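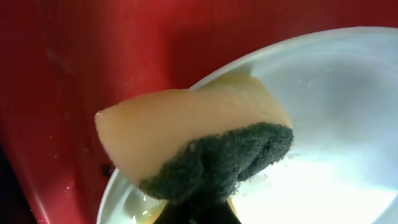
3.2 Collecting the washing-up episodes

Figure 4. Wrist view during a bowl-wiping episode. The gripper holds the sponge by its scouring pad, over a white bowl.

All demonstrations for the wiping tasks were recorded by teleoperation in the Eswood kitchen, a room whose previous claim to scientific importance was a kettle. An operator drives the arm with the Tundon handset while the wrist camera, the joint angles and the gripper opening are logged together. An episode starts when the operator presses the pedal and ends when the operator presses it again, or forgets to, in which case the recorder gives up after 87 seconds.

We had planned to spend most of our effort on bowls. Most of it went on the sponge. A cup is the same shape whenever it is picked up, and a fork can be relied on to remain a fork, but a sponge takes a new outline each time it is pinched. In Figure 4 the scouring pad has bunched into lobes and folded over itself where the gripper presses into it, while the foam above keeps something close to its shop shape. A policy trained on tidy grasps alone has no idea what to do with this. Early versions, shown a creased pad, would put the sponge down and pick it up again, sometimes for the whole episode.

We therefore stopped asking operators for good grasps. Each was told to take the sponge however it came and to carry on unless it fell. Konrad Ortner, who had written the original two-page grasping guide, withdrew it in May with some grace. The resulting set holds 2,679 episodes from 15 operators, of which 210 were put aside for testing before any training began.

Labels were kept coarse. For every episode the annotator marks the moment of grasp, the first contact with the bowl and the release, and then chooses one of four words for the grip: foam, pad, edge or other. We tried a finer scheme with separate labels for folds and creases. Two annotators working on the same clips agreed so seldom that we suspected them of watching different kitchens, and the scheme was dropped.

Glare was a second difficulty. The inside of a glazed bowl can return the room light straight into the wrist camera, and part of the surface then shows as plain white, with no detail for the model to use. The bowl in Figure 4 has such a patch at its lower right. Ebise Worku proposed leaving the lamps as they were and letting the operators work under them, on the grounds that people seldom relight a kitchen before washing up. We followed this for all sessions except one Sunday, when the blinds were down and the footage came out so handsome that we excluded it from training.

Episodes in which the sponge was dropped were kept and flagged. The Ollell baseline discards them; the effect of this choice is taken up in Section 5, along with the Walczak results.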